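**Projekt Wundoreo -- Zwischenbericht an die Fördergeberin, Dezember 2021**
Berichtsteil: Datenerhebung und Auswertung der ersten Lernverfahren
Verantwortlich: Gifty Amissah

## Kurzfassung

Die Erhebung mit dem handgeführten Greifer läuft, die Zahlen liegen über Plan, und trotzdem möchte ich diesen Bericht nicht als Erfolgsmeldung gelesen wissen. Im Antrag steht, dass Vorführungen aus echten Wohnräumen einem Verfahren das Ein- und Ausräumen kleiner Gegenstände beibringen, ohne dass während der Aufnahme ein Roboter anwesend ist. Den ersten Halbsatz können wir bislang nur unter Bedingungen bestätigen, die ich für zu günstig halte.

## Stand der Erhebung

Aufgezeichnet wurden 969 Vorführungen in fünf Wohnungen der Anlage Vivville. Nach der Sichtung blieben 865 übrig. Aussortiert wurden Aufnahmen, bei denen die Lageschätzung der Kamera abriss, ferner solche, bei denen der Gegenstand schon vor dem Schließen der Finger verrutscht war. Über das zweite Kriterium haben wir lange gestritten. Ein Verfahren, das nie sieht, wie etwas verrutscht, lernt auch nicht, darauf zu reagieren. Wir haben die Aufnahmen deshalb aufgehoben und getrennt abgelegt, in die Auswertung unten gehen sie aber nicht ein.

Die Wohnungen wurden vor den Aufnahmen nicht aufgeräumt. Das war eine Auflage aus der Begutachtung und hat sich als richtig erwiesen, auch wenn die Nachbearbeitung dadurch deutlich länger dauert. Fenster im Gegenlicht machen die meisten Schwierigkeiten, danach kommen glänzende Oberflächen und gemusterte Tischdecken.

## Ergebnisse mit Hevel

Hevel ist unser Basisverfahren: Es bekommt das Bild der Greiferkamera und die Fingeröffnung und gibt die nächste Bewegung aus. Trainiert wurde mit 700 Vorführungen, der Rest der gesichteten Aufnahmen blieb für die Prüfung zurück. In der Prüfung auf diesen Aufnahmen liegt Hevel gut. Die vorhergesagten Bahnen folgen den menschlichen so eng, dass die Kurven im Ausdruck kaum zu unterscheiden sind.

Genau an dieser Stelle bin ich misstrauisch geworden. Trainings- und Prüfaufnahmen stammen aus denselben Wohnungen, oft vom selben Tisch und von derselben Person. Als wir eine Wohnung vollständig aus dem Training herausnahmen, brach die Güte ein, und zwar bei jeder der Wohnungen, die wir auf diese Weise zurückhielten. Eine belastbare Zahl dafür nenne ich hier bewusst nicht. Die Läufe sind mit unterschiedlichen Startwerten noch nicht wiederholt, und ich habe zu viele Berichte gelesen, in denen ein einzelner Lauf eine Tabelle füllt.

Ein zweiter Befund stört mich mehr. Deckt man den oberen Bildteil ab, also im Wesentlichen den Hintergrund, wird Hevel auf den bekannten Wohnungen schlechter. Auf der zurückgehaltenen Wohnung ändert sich fast nichts. Das spricht dafür, dass das Verfahren sich an Regalen und Fenstern orientiert und daraus ableitet, an welchem Tisch es sich befindet. Es hat dann den Tisch gelernt. Ob es auch das Greifen gelernt hat, wissen wir noch nicht.

## Hardware

Die Überarbeitung der Finger durch die Firma Matoušek ist geliefert und verbaut. Die Lieferung kam später als vereinbart, was den Zeitplan aber nicht berührt hat, weil wir in der Zwischenzeit ohnehin mit der Sichtung beschäftigt waren. Das Spiel im Gestänge ist geringer geworden. Ob die neuen Pads länger halten als die alten, kann ich nach so kurzer Nutzung nicht beurteilen, und die Angaben des Herstellers dazu übernehme ich vorerst nicht.

Offen bleibt die Übertragung auf den Arm. Die Hand eines Menschen gleicht kleine Fehler aus, bevor sie in den Daten auftauchen. Am Arm fehlt dieser Ausgleich. Bisher liegen nur einzelne Probeläufe auf dem Labortisch vor, und die würde ich niemandem vorführen wollen.

## Was wir ändern

- Geprüft wird ab sofort nur noch wohnungsweise. Die alte Aufteilung bleibt zum Vergleich im Anhang der Daten, wird aber nicht mehr als Hauptergebnis berichtet.
- Die verrutschten Griffe gehen in einen eigenen Trainingslauf ein.
- Jeder Lauf wird mit mehreren Startwerten wiederholt, auch wenn das Rechenzeit kostet, die wir anders verplant hatten.
- Bis April soll entschieden sein, ob wir weitere Wohnungen aufnehmen oder das Geld in Versuche am Arm stecken. Ich neige -- Stand heute -- zum Arm.

Zusätzliche Mittel beantragen wir mit diesem Bericht nicht. Mehr Daten der gleichen Art würden die Kurven vermutlich schöner machen und die eigentliche Frage liegen lassen.

## Offener Punkt: Benennung der Griffphasen
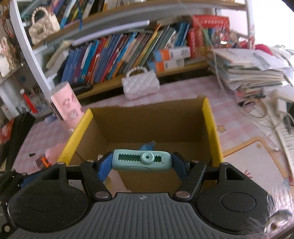 Die Einteilung in »Annähern«, »Halten« und »Ablegen« wird von Hand vergeben, und die Übereinstimmung zwischen den Bearbeitenden ist schwächer, als ich im Antrag angenommen hatte. Beim Halten gibt es wenig Streit: Der mintgrüne Cutter liegt quer zwischen den dunkelblauen Fingerpads, je eines an jedem Ende, und darunter steht der offene Karton. Ob er gerade hinein soll oder herauskommt, lässt sich an einem solchen Einzelbild aber nicht ablesen, und unser Werkzeug zeigt bei der Vergabe bisher nur Einzelbilder an. Gifty Amissah stellt es auf kurze Bildfolgen um. Die bereits vergebenen Bezeichnungen werden danach stichprobenweise neu bewertet, und bis das geschehen ist, bitte ich darum, Auswertungen nach Griffphasen nicht weiterzugeben.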